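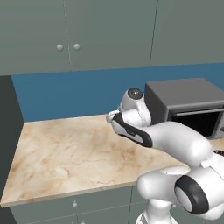
Simulation: Policy greift im Training sauber, nach Texturwechsel gar nicht mehr – Wahrnehmung oder Regelung?

Forum Manipulation und Simulation, Unterforum Software
gefragt von Rostislav Havlíček, 3 Antworten

Hallo zusammen,

ich arbeite seit Juni an einer Küchenumgebung für einen einzelnen Arm mit Zweifingergreifer. Die Umgebung heißt bei uns intern Tana, die Policy darüber Skilter. Sie bekommt Kamerabilder und Gelenkwinkel, ausgegeben werden Deltas der Greiferpose. Sprachvorgabe gibt es auch, die ist hier aber egal.

Mein Problem: Mit den Texturen, auf denen trainiert wurde, kommen 49 von 49 Testläufen durch. Sobald ich Arbeitsplatte, Wände und Boden neu auswürfle, sind es noch 6. Gleiche Geometrie, gleiche Startposen, gleicher Seed für die Objekte. Der Arm fährt los, bleibt über der Arbeitsplatte stehen und zittert dort um eine Position herum, bis das Zeitlimit zuschlägt.

Der Kollege, der das Ganze von Ferreira übernommen hat, meint, das sei eindeutig Domain Randomization, zu wenig Varianten, mehr Daten drauf und fertig. Das glaube ich nicht so recht. 49 von 49 macht mich eher misstrauisch, in der Simulation wie überall. Und "mehr Daten" ist bei uns die Antwort auf alles, auch damals auf einen Vorzeichenfehler im Controller.

Was ich schon geprüft habe:
– Bildgröße und Farbkanäle stimmen in beiden Konfigurationen überein
– Controller mit aufgezeichneten Aktionen abgespielt, Abweichung vernachlässigbar
– Aktionshorizont von 32 auf 16 verkürzt, kein Unterschied außer mehr Gezitter

Die Ansichten vom Greifer aus sind teilweise recht eigen. Bei der Garnele etwa nimmt das Objekt einen großen Teil des Bildes ein, und unten liegt immer das graue Band vom Greifer. Kann das überhaupt als Eingabe taugen, oder lernt das Netz da irgendetwas anderes als das Objekt?

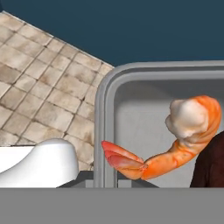 Naomi Masanja
Die Frage ist, ob das Netz die Bilder überhaupt benutzt. Mit identischen Startposen und identischem Seed kann es die Aufgabe auch aus den Gelenkwinkeln auswendig lernen. Dagegen spricht zwar, dass der Texturwechsel alles kaputt macht, aber das kann auch ein Mischfall sein: Bewegung aus der Propriozeption, Bild nur als Auslöser für "jetzt runter". Dann steht der Arm an der richtigen Stelle und wartet auf ein Signal, das mit der neuen Platte nie kommt. Das würde zu deinem Zittern passen, beweist aber nichts.

Testen würde ich so:

Zuerst die Originaltexturen laden und die Greiferkamera durch ein konstantes Bild ersetzen. Fällt die Erfolgsquote kaum, kannst du dir die Diskussion über Garnelen sparen. Danach dasselbe mit der Außenkamera. Erst wenn klar ist, welcher Kanal trägt, die Texturen einzeln tauschen, also nur die Platte, nur die Wand, nur den Boden. Alles auf einmal auszuwürfeln sagt dir fast nichts.

Den Startzustand musst du sowieso streuen. Eine Zahl, die mit festem Seed gemessen wurde, würde ich in keinen Bericht schreiben.

Zum grauen Band: Konstante Pixel stören ein Netz normalerweise nicht weiter. Schlimmer sind Teile, die sich mit dem Arm mitbewegen und deshalb eng mit der Aktion zusammenhängen. Schau dir Ansichten an, in denen links groß das weiße Gehäuse hängt und rechts das graue Gerät mit der offenen Glastür.

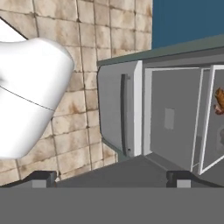 Solche Überschneidungen verraten dem Netz unter Umständen die Armpose, und zwar zuverlässiger als jedes Objekt. Maskier sie probeweise weg und trainiere kurz neu. Attention Maps kannst du dir natürlich auch ausgeben lassen, ich habe aber schon zu viele hübsche bunte Flecken gesehen, um daraus noch etwas abzuleiten.

brundport
Hatte ich auch, neu installieren und Treiber aktualisieren hat geholfen. Sonst einfach mehr Texturen nehmen.

Rostislav Havlíček
@brundport: Treiber ist auf beiden Rechnern gleich, daran liegt es nicht.

@Naomi: Konstantes Bild in der Greiferkamera, Originaltexturen: immer noch 49 von 49. Die Greiferkamera trägt hier also offenbar nichts bei. Außenkamera konstant: 0, der Arm bleibt über der Platte stehen, genau wie beim Texturwechsel. Den Einzeltausch starte ich heute Abend, die gestreuten Startposen danach. Dem Kollegen habe ich es gezeigt, er will trotzdem mehr Daten.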